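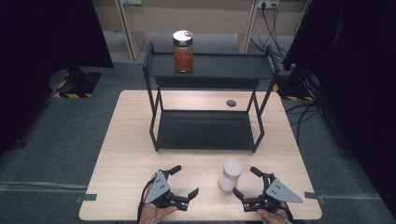

Black rack on the table, one jar on the top shelf and the white jar up front.

October 22, 2019

Back on the Fletevell ledger. The text block is off its old spine finally, all 1,094 pages of it, and my thumbs know it. Whoever glued this thing the last time used a hot animal glue and then, for good measure, more of it on top. Poultice for twenty minutes, scrape, poultice again. The bone folder with the chipped end is still the best tool for this, so please don't anybody "fix" it.

Made a fresh batch of wheat paste first thing. One part to five by volume, cooked slow, and I strained it twice through the horsehair sieve (it was lumpy after the first pass, my fault, I answered the phone). Left it to cool under wet muslin. It set up a little stiffer than last week's and I let it down with distilled water until it dragged on the brush the way I like. Tomomi likes hers thinner. We have agreed to label our own.

Tissue tests. Cut strips of the Plavier in the lighter weight and the old kozo we've had forever, and pasted both onto scrap from the junk account book. Left them under blotter, felt and a board overnight. The Plavier came out beautifully flat but it shines a bit when you tip it to the window. The kozo cockled along one side, though I'm pretty sure that was me overwetting it. Going to do both again before I make up my mind, with the paste let down further and the strips torn along a water line so the edges feather.

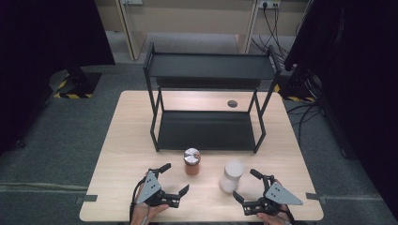 Sewing supports: I want linen tapes on this one, five of them, and Hideaki wants raised cords so it matches the volume before it on the shelf. We went back and forth over lunch. His point is a good one as far as looks go, but this is a fat heavy book that people will actually open and copy from, and I want it to lie flat! We're putting the question to Keabetswe, who has to live with the answer on the Fletevell side. Either way it gets the 18/3 thread, waxed, link stitch at the kettles.

Guards for the first three gatherings are cut and sitting between boards. The fold of the first gathering is basically gone – you can see daylight through most of it – and it will need a full guard inside and a second one outside once the first is dry. The rest of the book is much better than I feared. A few corners chewed by something with small teeth, long ago.

Cloth for the case. The Mendes sample in dark green is close to the original but it takes paste badly and you get a halo wherever a wet finger goes near it. I tried PVA mixed half and half with paste and got a cleaner corner, a bit quick to grab though. Tomoyo says to size the back first and let it dry all the way. Have two pieces going that way now, one with starch and one with methylcellulose.
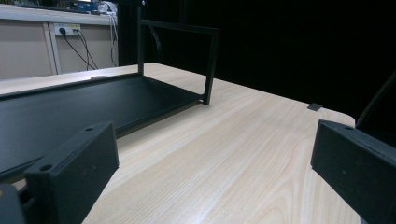 Humidity has been all over the place. The Fosonix logger had us at 78 percent on the morning they hosed down the loading dock, which explains the warped boards from the practice case and also my hair. I've moved the board stock to the upstairs cupboard and put the pressed sections in with a fresh blotter. If you take a board out, write the grain direction on it in pencil. I've been guessing by flexing and I got one wrong in May and only found out after it was covered.

Still to do: reorder blotter, sharpen the guillotine blade or get it sent out, ask Keabetswe about the loose receipts tucked in near the back (do they go in a pocket or a separate folder?). Spine linings wait until we settle tapes or cords. Paste in the blue bowl is mine and should be good until the day after tomorrow.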